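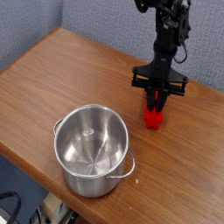

Doltama is a cooking school, and we should say early that we don't think most people need one. If you can read a recipe and you own a knife that cuts, you can already feed yourself. What we teach is the part recipes skip over, like how to tell when onions are done or what to do when the soup tastes of nothing. We also teach people to stop buying equipment. A plain stainless steel stockpot with two handles will see you through most of our first course, and we have yet to hear a good argument for the twelve-piece set it usually gets sold in.

The school was started by Rosaire Landry after a long stretch in restaurant kitchens and a shorter, less happy one writing recipes for a meal kit company. The kits bothered her. Customers would cook from them for a year and still write in to ask how long to boil a potato. She began giving evening lessons in a rented church kitchen, two students at a time, with no printed recipes at all. That last part was a mistake and we now hand out printed recipes. They are short, and the margins are wide so you can argue with them.

What we don't claim

Cooking schools like to promise that you'll save money, lose weight, and bring your family back to the table. We can't promise any of that. Some of our students spend more on food after taking a class, mostly on butter. Teenagers will still eat in their rooms. We've read the studies people send us about home cooking and happiness, and a lot of them seem to be measuring whether people have free time.

We also don't give certificates. A few students have asked for one to show an employer. Any kitchen worth working in will hand you a case of carrots and watch what you do with it, so a piece of paper from us wouldn't get you far.

The classes

Our main course is called Gotano, after the street where the church kitchen was. It covers stock, beans, eggs, rice, braising, and two kinds of bread. A single evening class costs $50 and the full course is $275, groceries included. We raised both prices last September and didn't enjoy it. There is no premium level. If somebody tries to sell you a premium level of soup, ask what's in it.

The knife class is separate. Bring your own knives, even the bad ones — especially the bad ones. We'll show you how to sharpen them and tell you if one isn't worth the trouble. We don't sell knives and we don't take money from anyone who does.

We do not teach sous vide, cake decorating, or anything described as a hack. For cakes, try Vistenico across the river. They're good at it and they have the patience.

Where we are now

The school moved into the old MacDonald feed store at 115 Depot Street, which has better drains than the church and much worse parking. The upstairs windows stick. The stoves are ordinary home ranges, bought used, and they don't all heat the same way. Students complain about this and we've left it alone, as your stove at home probably runs hot too.

Should you sign up?

Maybe not right away. Make a pot of beans first. Soak them, salt the water, cook them until they're soft, and eat them for a few days. If that went fine, save your money. If it didn't, and you'd like to know why, write to the office and tell us what happened. Rosaire reads the mail herself and will sometimes just answer the question, which isn't much of a business plan — our accountant has mentioned it.

Page last updated May 31, 2022. The summer schedule is posted by the front door and on the classes page.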